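Kitchen testers wanted for a home preserving book

Hello! I'm Jonalyn Lagman, and for the past few years I've been writing down every pickle, jam, chutney and salted thing that has come out of my kitchen in Tullard. There are now 62 recipes, a publisher who would like them by December, and only one of me. So I'm looking for people to cook them at home and tell me where they go wrong.

You don't need to be any good at this. I've got Simão Correia reading everything for the technical side (he ran the preserves room at Kurnen for years and is very strict about vinegar), so what I'm short of is ordinary cooks with ordinary hobs, people who will read "simmer until thick" and ring me up to ask how thick, exactly.

If you can spare a bit of table and a couple of evenings a month, you've got what you need.
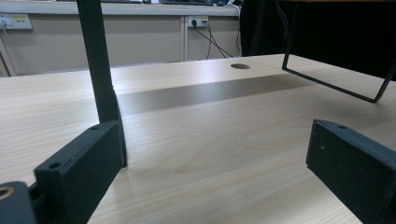
A pale wooden tabletop.

What you'd be doing: I send you two recipes at a time, you make them as written — please don't fix them as you go, however tempting! — and you fill in a form afterwards. The form has 12 questions and most of them want a line or two. I'd like to know how long it took you, what you had to look up, which bits made you cross and whether anyone in the house would eat it again. There are 7 rounds altogether, and you can drop out after any of them with no hard feelings.

I pay for all ingredients, and jars come out of my own budget too, so please don't go buying any. There's also a small fee per round, your name in the back of the book if you want it there, and a copy when it's printed. I'm afraid I can't post things abroad.

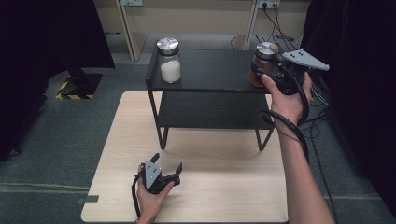 Salt and sugar are where I most need help, oddly enough. Half my notes say "a good handful", and my handful is not your handful, so every tester will be weighing these properly and writing down the brand and how coarse it is. You'll want to label things as well. A clear glass jar with white grains most of the way up could be either, and I have salted a batch of plum jam in my time, so I speak with feeling. Kitchen scales are the one bit of kit I do ask for, and I can lend a set if you haven't any.

I'd especially love to hear from people cooking on electric, anyone in a very small kitchen, and anyone who has never made jam at all. If you have food allergies, tell me early on and I'll pick your recipes to suit.

To put your name down, write to me care of Prenico Books, Mendoza Street, Tullard, or leave a note at the shop counter. Tell me what you cook on, what you'd never eat, and the last thing you made that went badly. Please get it to me by Wed 21 July.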